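Kekus cargo bikes: first batch is in, second one slips to December

August 11, 2024

Quick one becuase the phones are going. The first Kekus longtails landed at the Draton warehouse this morning. 121 bikes, all boxed, all the green ones. The sand color is on a later boat. Sorry, sand people.

If your shop put in a pre-order before the cutoff, your bikes ship first, in the order the deposits came in. Shops get a tracking number by email. Riders, please call your shop and not us, they will know before we do.

Sizes: mostly medium, then large. Only 33 smalls in this batch and every one is spoken for. More smalls in the December batch, which is planned at 200 bikes total. We had said fall. The frames are fine, it's the rear racks that are holding things up. Corkico makes the racks and had to redo the tooling for the lower deck mount, so they lost a few weeks, then lost a few more waiting on tube.
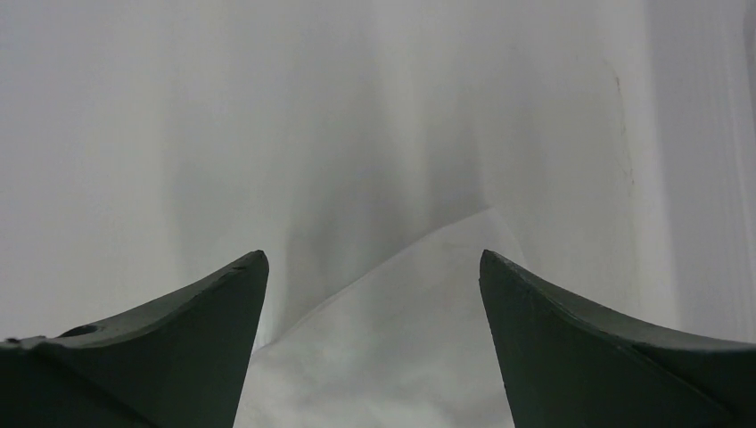 *Green, up close.*

What changed from the preproduction bikes some of you rode last winter:

- Longer kickstand feet. The old ones sank in grass.
- Rear brake hose now runs inside the chainstay guard
- Front fender moved up a bit, clears a wider tire
- Deck rated up to 500 pounds with bike and rider included, same as before. People keep asking. Same as before.

Price hasn't moved. Frameset only is still a maybe, and Solange Coste, who drew the thing, is still pushing for it. "I get the same email every day, people want to build their own," she says. "I'd sell them one tomorrow." The warehouse would like to get the complete bikes out the door first.

Coste will have a large at the Draton lot for test rides once the boxes thin out. Bring a helmet, bring a kid or a bag of dog food or whatever you plan to haul. No sign-up, just wait your turn. Times will go up on the shop page when we have them.

One note for mechanics: the rack bolts come started but not torqued. Check all of them before the bike goes on the floor. The spec is on the yellow card taped inside the box lid, and if the card is missing call us and we'll read it to you.

Side rails and the rain cover are seperate orders. Rails in stock now, covers are not.

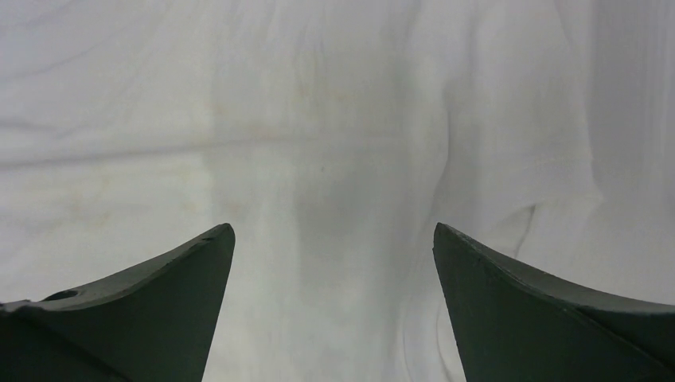 **Can I switch my small pre-order to a medium and get it now?**

Ask your shop to send us the change. If there's an unclaimed medium left we'll swap it and your deposit carries over. If not you keep your place in line for the small.

More when the racks show up.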